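The Unmade Bed, and Other Family Arguments

By Noura Khoury

My mother made her bed before she was fully out of it. I have seen her do it, one foot on the floor, tugging the sheet flat behind her like a woman hiding evidence. I inherited her nose and her temper and none of this.

For most of my adult life I got out of bed and left it as it lay. Then in July I moved into a one-bedroom on Twal Street, where the bed can be seen from the stove, the front door and, if you lean a little, the shower. Guests could see it. The man who came to read the meter could see it. I began, at 40, to make my bed, and like all converts I wanted to talk about it. 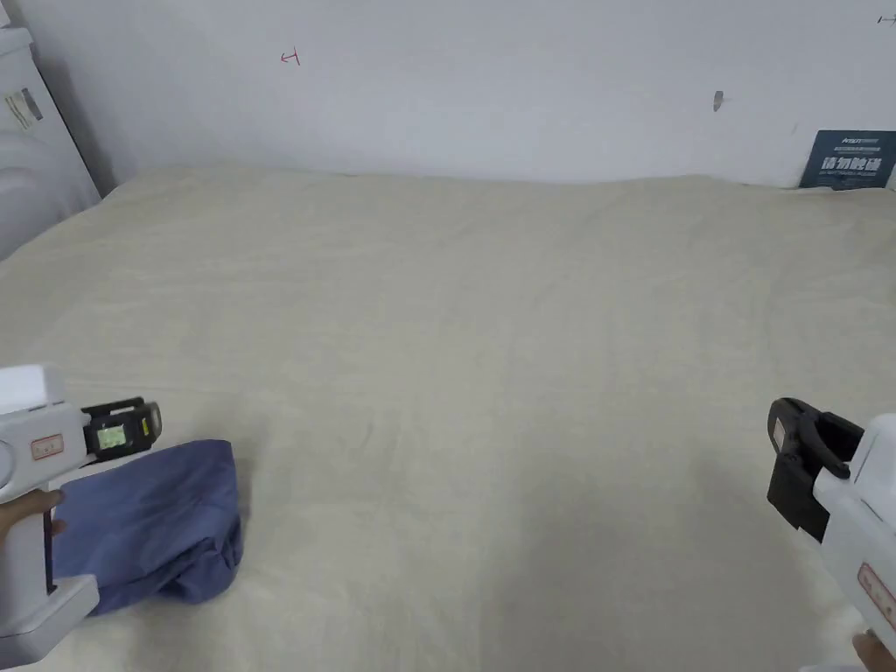
Suha Abu Hammour thinks I have been had. A bed is for sleeping in, she told me over the phone, and smoothing it at seven in the morning so you can wreck it at eleven at night is a job invented by people who sell throw pillows. She hasn't made hers since college. She sleeps, she added, extremely well.

I had no answer to that, so I asked other people. Karim Boutros makes his bed only when he is angry, and his wife says she can tell how work is going from the corners. Maysoun Sleiman folds the duvet down to the foot of the bed and leaves it there all day to air, a habit she picked up from a landlady and defends with the force of scripture. Both of them gave me advice. I had asked for none.

Baltisier, the bedding shop near my office, will sell you a duvet for $831. I went in and lay on one. It was very nice, in the way that somebody else's car is nice. The clerk mentioned a thread count of 800 and waited for me to be impressed, and I said "Oh, wow" and went home to the one I already had, which wrinkles if you look at it. 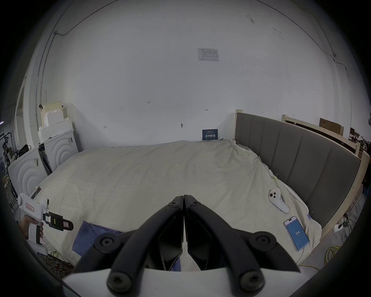
The Fourteen-Second Method

Yaqin Tan, who used to clean rooms at the Jonero Hotel, let me in on the trade secret: stand at the foot, grab two corners, snap once, walk away. She timed herself for me and came in at 14 seconds. I took about four minutes and had to sit down. My snap sent the reading lamp off the nightstand -- the second lamp this year, if anyone at my renter's insurance is reading.

Her other rule is to leave the wrinkles alone. Hotels iron things because strangers are paying. At home, she says, pull the cover up as far as the pillows and call it made.
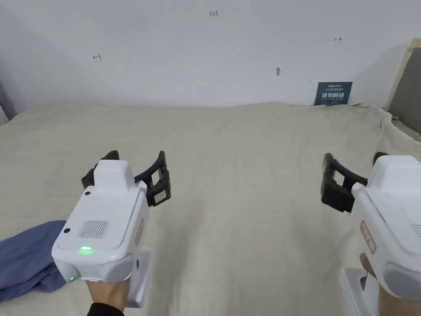

I have been doing it her way for a few weeks now. It hasn't improved my character. I still leave mugs in the sink, and I'm still late for everything before ten. But I do like coming home to it, that big pale rectangle waiting at the end of the apartment with nothing to say to me.

My mother visited last month. She put down her bag, looked the bed over and said it was very good. Then she went around to the far side, where she thought I couldn't see, and did the corner again.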